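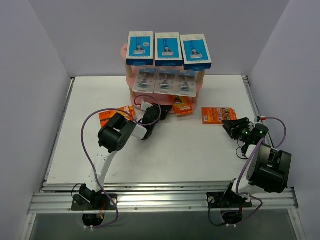 Home Body Materials Machines Earth Search this site Enter a word Go

How a Razor Cuts Hair

A razor is a cutting tool. It removes hair at the level of the skin. To see how it works, you need to know about three things: the hair, the edge, and the angle.

The hair

A hair has two main parts. The root sits under the skin in a small tube called a follicle. The shaft is the part that sticks out. The root is alive. The shaft is not. This is why cutting hair does not hurt. There are no nerves in the shaft.

Hair is made of keratin. Keratin is a protein, and it is also found in fingernails, feathers, and hooves. Dry keratin is tough. When it takes in water it swells and becomes softer. A soft hair needs less force to cut. People who shave usually wet the skin with warm water first and leave it wet for a few minutes.

The edge

A razor blade is a thin strip of steel. Both sides of the strip are ground down at a slant until they meet. The line where they meet is the edge. Under a strong microscope the edge is not perfectly sharp. It has a small rounded tip, much thinner than a hair.

A thin edge presses on a very small area. Pressure is force divided by area. If the force stays the same and the area gets smaller, the pressure goes up. Try pushing a lump of clay with your palm, then with the side of a ruler. The ruler goes in deeper for the same push.

Steel for blades has chromium mixed in, which slows down rust. The steel is heated, then cooled quickly to make it hard. Hard steel keeps its edge longer, but it can also chip. Makers often add a very thin coating to the edge so that it slides over skin with less drag.

The angle

The blade does not lie flat on the skin and it does not point straight down into it. It is held at a slant. In a safety razor, the head of the razor sets this slant. A guard in front of the blade touches the skin first and presses it flat. Only a small part of the edge is exposed. The first razors had no guard, and the user had to hold the angle by hand.

Many razors have more than one blade. The blades sit one behind the other with narrow gaps between them. Cut hair and soap pass through the gaps when the razor is rinsed. If the gaps fill up, the edges cannot reach the hair.

Why blades go dull

Hair is much softer than steel, but a blade still wears out. A hair bends as it is cut, and the bending can push on one weak spot of the edge. A tiny chip breaks off. After many hairs there are many chips. A dull blade pulls at the hair before it cuts.

Does hair grow back thicker?

No. The razor never touches the root, so the root makes the same hair as before. An uncut hair narrows to a soft point. A cut hair has a flat end, and the flat end feels rough. It is the same width.

Words to know

Follicle: the tube in the skin that a hair grows from.
Keratin: the protein that hair and nails are made of.
Pressure: force divided by the area it pushes on.
Guard: the part of a razor that touches the skin ahead of the blade.

Safety

Razor blades cut skin as easily as hair. Do not touch the edge, and do not take a razor apart. If you find a loose blade, leave it where it is and tell an adult.

Text by Ayuba Nyarko. Checked by Emanuel Sârbu. Last changed 18 July 2024.

Contact | Copyright Vanine Children's Reference | Back to top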